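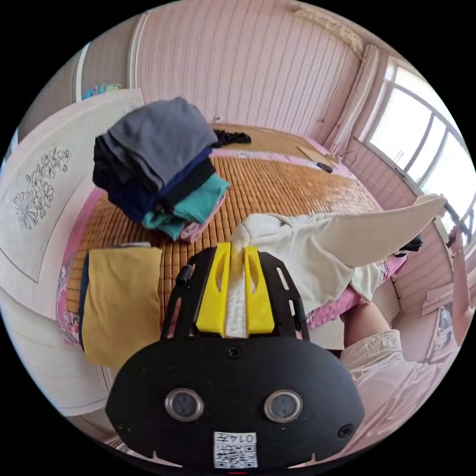 14 May 2025

Plallier notebook, soft goods, Udgate bedroom

Question for this session: can we get usable two-handed trajectories of laundry work on a bed, with the hand-held units only and nothing added to the room? The bench recordings are fine but they all look like the bench. The policy trained on them folds a towel on a gray tabletop and does very little on anything else.

Recorded 30 takes. Mix of towel and clothing. Left and right units both running for every take. No tags on the bed or the walls this time. That was the point, so anyone reading the numbers below should not compare them directly with the tagged sessions from October.

This page uses cookies to keep you signed in and to remember your notebook settings. Accept / Manage preferences

Procedure as run

Same start for each take. Both units held still over the mat until the log shows the clocks are locked, then close and open each unit once so there is a visible event to line up by. Then the task. Then the same close and open again at the end. The second one is new. It costs a few seconds and lets us measure drift over the take, where before we only had the offset at the start and assumed the rest.

Limit for keeping a take is 50 ms between left and right at either event. All of the takes passed at the start. The few that failed at the end were all long ones, and in each of them the offset grew steadily, so it can be corrected with a straight line between the two events. I have kept them, marked in Lockyer as "drift, corrected." If you pull the set for training, please filter on that flag first and look at whether it matters before mixing them in.

Items went back on the stack folded or were dropped on the bed depending on the take. I did not reset the bed to a fixed layout. There are clothes lying in different places from one take to the next and I think that is right for this data. The policy should learn to leave things alone when they are not part of the task.

Holding thick cloth

The towel is the hardest item for the fingers. Shirts and trousers pinch down thin and the fingers close nearly all the way. The towel stops them early and then the width reading sits on a plateau that looks a lot like the reading for a missed close on something hard. The grasp detector from the bench work marked several good towel grasps as "blocked." I fixed this by hand for now. The real fix is to look at how the width changes in the moment after contact – cloth keeps giving a little, a hard object does not.

The second thing about the towel is approach angle. If the second unit comes in flat from the side it can take the edge without dragging the whole cloth toward the first. Coming down from above it tends to catch both layers. This is easy to do by hand and it may not be easy for the arms, so I want it in the data in both versions, with the flat one more common.

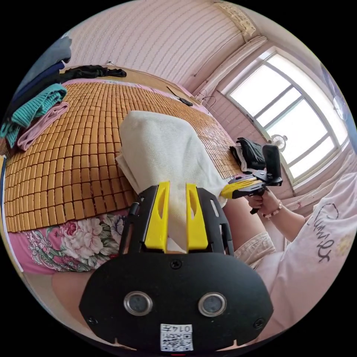
Towel take, seen from the left unit (014左). Right unit pointed in from the side.

Pulling cloth straight between two holds worked in most takes and gives clean force on both units. In a few clothing takes one end was held by a bare hand and the other by a unit. Those are not bimanual data in our sense, because one side has no trajectory at all. They are still good for single-arm grasp training and for the cloth state model. Tagged "one unit, one hand." Do not let them into the two-arm set. I checked and the current loader would accept them without complaint, since it fills a missing side with the last known pose. That needs to be changed to a hard stop.

Tracking

This is where most of the time went. Poses were recovered from the video afterward, with no tags, map built from a slow sweep of the room and each take located against it.

Result: 78 percent of frames got a pose good enough to keep. The bench with tags is well above that, so it is a real step down, but the losses are bunched together and mostly explainable.

First cause is the mat. It is woven bamboo with small tiles in tight rows, and one tile looks like the next. When a unit is low over the bed the view is nearly all mat, and the tracker can lock on one row over from where it was. In the trajectory this shows as a small sideways hop of the same size each time. The size of the hop matches the spacing of the tiles, which is how I found it. Good news is that a jump of a known size is easy to detect and usually easy to undo.

Second cause is the wallpaper, same idea. Vertical stripes give plenty of edges and very little to tell you how far along the wall you are. The printed flowers on the bedding help a lot. Whenever a bit of that is in view the pose is solid. The same goes for the stack of folded clothes as long as nothing has been taken off it during the take. Once something has, the tracker is holding on to a thing that moved.

Third cause is glass. The wardrobe along one side has tall glass doors and they reflect the window, so the map ends up with window points sitting behind the wardrobe at a depth that does not exist. From most positions the real window outvotes them. Facing the head of the bed with the doors on the left, they get a bigger share of the view and the pose leans. I masked the doors by hand in the sweep and rebuilt the map. The lean went away. I have not yet rerun the takes that were bad for other reasons, so the percentage above is from before the mask.

The window itself is bright and blows out, but that did less harm than I expected. Exposure settles quickly and the bed stays readable.

One more, smaller. The body of the person holding the units is in view a lot of the time, legs and knees especially, sitting on the bed right behind the work. Loose clothing gives nice trackable folds that then move. The person mask we use for the bench was trained on standing people seen from the waist up and it misses bent knees almost completely.

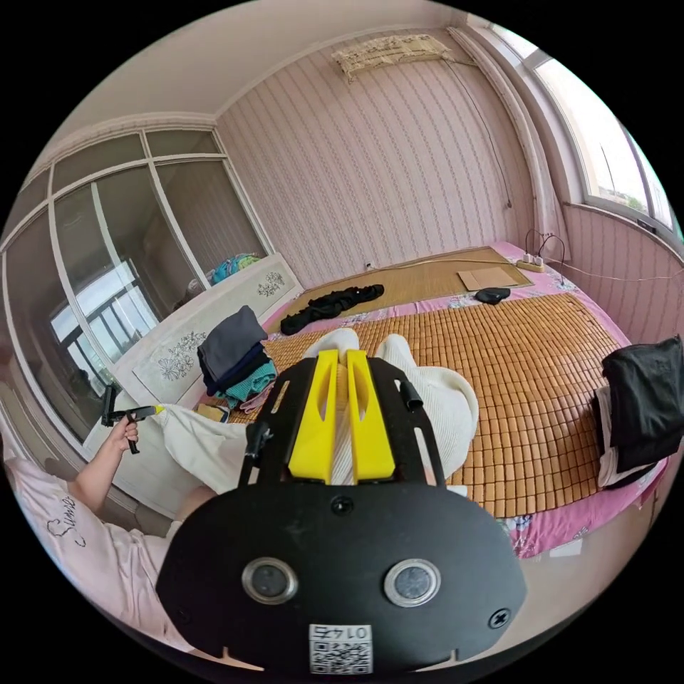

What goes to Sanduto

The kept takes are in Lockyer under Udgate bedroom, split by item and by the tags above. Before they go over to the Sanduto arms I want to do the following.

Rerun every take against the masked map. Keep the old poses next to the new ones so we can see what moved.

Add the row-hop check. Simple version first: flag any frame-to-frame step along the mat close to one tile, across the rows or along them, with no matching motion from the inertial data. Look at the flagged ones by eye before correcting anything automatically.

Replace the person mask. There may be enough in this session to fine-tune on. If not, a fixed mask over the lower part of the view would lose some of the fingers, so I would prefer to wait.

Change the loader so a missing side stops it.

Try training with and without the drift-corrected takes. Small run, towel only.

Open points

The end event is worth keeping. Put it in the standard procedure for both units from now on.

I am not sure the slow sweep should be done before the session. If it were done after, the clothes would be where they ended up, and the late takes would locate better at the expense of the early ones. Doing both and joining the maps sounds right, but the joined map may just carry two copies of every shirt. To try on a short session first.

The arms cannot reach across a bed this size from one side. We have known this since the room was picked. The towel takes were mostly done close to the near edge, and those are the ones to evaluate on. The takes reaching toward the wall are training data only until we have a different mount.

Battery swaps: left unit needed one partway through, right unit did not. The left one has been running warmer too. Swap the two packs next session and see whether it follows the pack or the unit.

Map rebuild is running overnight on the big machine. Please do not clear the scratch folder.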